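Baskets by the Door: What We Learned From the Spring Swap

The household swap shelf has been open since May, and the thing that goes fastest is baskets. Books sit for weeks. Mugs sit longer. A woven basket put out in the morning is usually gone by lunch, and we have had several requests for a short piece on how to choose one, clean it and keep it in decent shape.

Start with size. Most people pick a basket that is too deep. Gloves, chargers and dog leashes sink to the bottom and stay there until someone tips the whole thing out. For a hallway, a shallow basket with a wide opening works better. Deep ones are good for blankets, spare pillows and anything else you pull out in one piece.

Check the rim before you take one home. Run a hand along the edge and feel for loose ends. One or two can be tucked back in with a blunt knitting needle. If the binding has come away along a whole side, the rest will follow, and it is better used for dry storage in the garage.

Cleaning is simple. Turn the basket over and tap the base, then go over the weave with a dry paintbrush or the soft end of a vacuum. For grime, use a damp cloth with a drop of dish soap, wipe again with plain water and let it dry in the shade for a day. Do not soak it. Wicker that has been left in a tub can lose its shape, and the base tends to go first.

If yours has already gone lopsided, mist the low side lightly, press it back by hand and fill it with rolled towels overnight. This fixes a mild lean. It will not fix a broken stake.

Where you put it matters too. Keep it away from radiators and out of direct afternoon sun, both of which make the weave brittle. A spot against a plain inside wall is fine, with a small gap behind so the back doesn't rub off on the paint. Felt pads under the base help on wood floors - the Plerora ones on the supply shelf come in packs of 4 and are free to members.
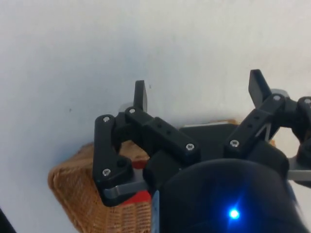
Liners are worth the trouble if you plan to keep hats or knitted things inside, as rough wicker will catch on yarn. An old pillowcase does the job. Fold the open end down over the rim and hold it with a few stitches at the corners, or with clothespins if you want to wash it often.

The swap shelf is open Wednesday from 4 p.m. in the Maes Street hall. We are short on lidded baskets and on anything big enough for firewood, so please bring those if you have them. Items should be clean and dry. Leave plastic tubs at home - we have plenty of those already.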